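Workshop > Storage > Portable > Plastic toolbox

Plastic toolbox

A plastic toolbox is a portable lidded case, molded in hard plastic and used to carry and store hand tools. It normally has a hinged lid, a carrying handle and one or two latches along the front. Small ones hold a few screwdrivers and a pair of pliers. Large ones can swallow a cordless drill, a hammer, a level and every loose hex key in the house, and still close. It is one of the most useful objects ever put on a shelf, and there is far more variety in it than most people notice.

Construction

The body is usually a single molded piece with slightly sloping sides, so that empty boxes can be nested at the factory. The lid is a second piece, joined along the back by a molded hinge or a metal pin. Ribs on the underside of the lid stiffen it, and on a good box they are deep enough that an adult can sit on it (a test that generations of electricians have carried out on their lunch breaks!).

Handles come in two main types. A raised handle stands above the lid and is easy to grab with gloves on. A recessed handle folds into a channel, which leaves the top flat enough to stack a second box on it or to use as a little side table. Latches may be metal or plastic. Plastic ones don't rust, but they wear at the pivot and are nearly always the first part to fail.

Many boxes also have small compartments built into the lid, with see-through covers, meant for screws, drill bits and wall plugs. Collectors call these "windows." The Skorska 9, a much-loved model sold in two sizes, is remembered mainly for its windows, which could be opened with one thumb.

Use on the workbench

On a bench, a toolbox tends to end up in a back corner, where it stays within reach without taking working space. The tools for the current job then come forward one by one. Pliers are a classic case: tongue-and-groove pliers have long handles and an offset head, they sit awkwardly in a shallow tray, and so they often spend the whole job lying out on the table.

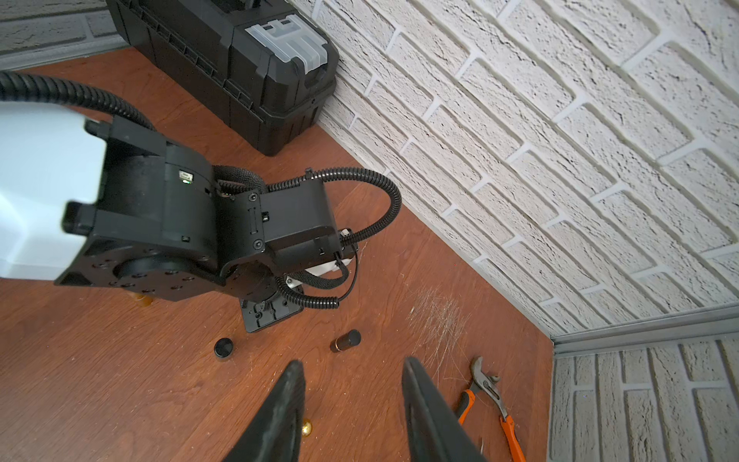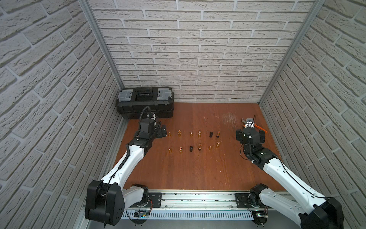

A black plastic toolbox at the back of a reddish-brown wooden work surface, with a pair of orange-handled pliers outside the box.

Small loose parts are the other half of the story. Caps, spacers and short cylinders roll, and they are best stood on end or kept in a dish until they are needed. The workshop writer Dalibor Trnka, whose handbook Jireš Bench Practice is still a joy to read, told his students to lay parts out in the order they came off and leave the lid of the box shut until the job was done.

Packing

Heavy tools go in first, flat on the bottom, with the jaws of pliers and wrenches all facing the same way. Lighter tools sit in the lift-out tray. Anything sharp gets a sleeve or a cork. A box that is packed tightly rattles less and is surprisingly pleasant to carry, even up several flights of stairs.

Collecting

Interest in older plastic toolboxes has grown wonderfully. The private Andetti collection in Ikalside lists 2,911 pieces, of which 567 are toolboxes and the rest are trays, inserts, spare latches and handles. Black is the hardest color to date, as so many makers used it and so few marked it. The inside of the lid is the place to look: mold numbers are often stamped there, close to the hinge.

Care

Warm water and dish soap will clean nearly any plastic box. Strong solvents can cloud a clear compartment cover for good. A stiff latch usually needs only a dry brush in the pivot.

Related articles
Cantilever toolbox
Lift-out tray
Parts organizer
Tongue-and-groove pliers
Tool roll
Workbench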